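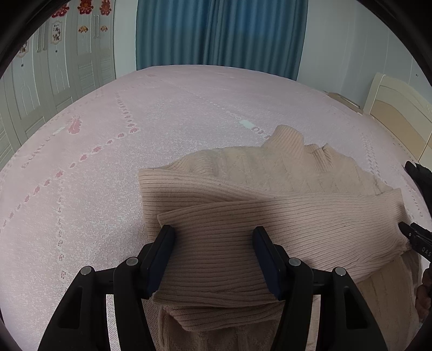 I have folded a great many sweaters in my life, and I will tell you that the sleeves are where a person's patience gets tested. So when I read research about teaching machines to handle clothing, I go straight to the sleeves. If a paper shows me only dish towels and T-shirts, I read it politely. If it shows me a cable-knit turtleneck, I pull my chair in closer.

The method I want to defend is the one where people do the chores themselves, holding a pair of grippers in their hands, with a camera on the tool, and a policy is later trained on what they did. No arm, no cage, no engineer sitting beside a stop button. It has been around long enough now that people have started to be grumpy about it, and I was grumpy myself until April, when our little group finished the Trekero study and I had to eat some of my words.

We gathered 1142 folding demonstrations in ordinary bedrooms, on ordinary beds, with whatever bedspread happened to be there. Deisy Cáceres, who ran the collection, was firm from the first morning that we shouldn't bring our own table or our own cloth. I argued with her over it (I argued quite a lot, I'm sorry to say). I wanted one flat gray surface and a steady light. A patterned spread seemed to me like asking for trouble, with all those dots and borders for the model to mistake for a hem, and the tool throwing its own shadow right across the thing you are trying to grab.

Well, we trained it both ways. The policy that learned from 296 demonstrations on my nice gray table did beautifully on my nice gray table. Put it in front of a bed and it pinched the covers as often as the sleeve. The policy trained on the same number of bedroom folds was clumsier at first glance, slower to close its fingers, a bit fussy in its approach, and yet it kept finding the garment in rooms it had never seen. I had been treating the mess as noise for most of my career, and here was the mess doing a good share of the teaching.

Now, the critics have a fair point and I don't want to wave it away. A person holding a gripper is still a person. When the ribbing starts to slide, you feel it through the handle and squeeze a little harder, and the camera sees almost none of that. The robot gets your motions without your sense of touch. We saw this most with heavy knits, where our policy would take a perfectly sensible hold on a cuff and then lose it halfway through the lift. My friends at Vultia think the answer is a force sensor in every finger, and they may be right, though I worry about what happens to a tool that people are happy to use once you have hung another cable off it.

The other complaint I hear is that two grippers in two hands makes for awkward folding, nothing like what a grandmother does with ten fingers and a chin. True enough! But awkward in the same way the robot will be awkward, and I think that is worth a great deal. After an hour or so our folders stopped smoothing and started pinching in thick rolls, taking a fat piece of sleeve and carrying the whole thing across. They had found a way of folding that two stiff fingers can manage, and no glove or video of bare hands would have given us that.

Where I would like to see the field go is toward smaller studies in stranger rooms. We used 9 homes, and I would trade half our demonstrations for twice the homes without a second thought. Deisy wants to do wool next, then baby clothes, and she has already told me that I am not to bring the table. I have asked only that we report failures by garment, so that the turtlenecks don't get to hide behind the pillowcases in a single average, as they do in nearly every paper I am sent to review.

Contact the editors | © Gentile Letters, all rights reserved | Back to top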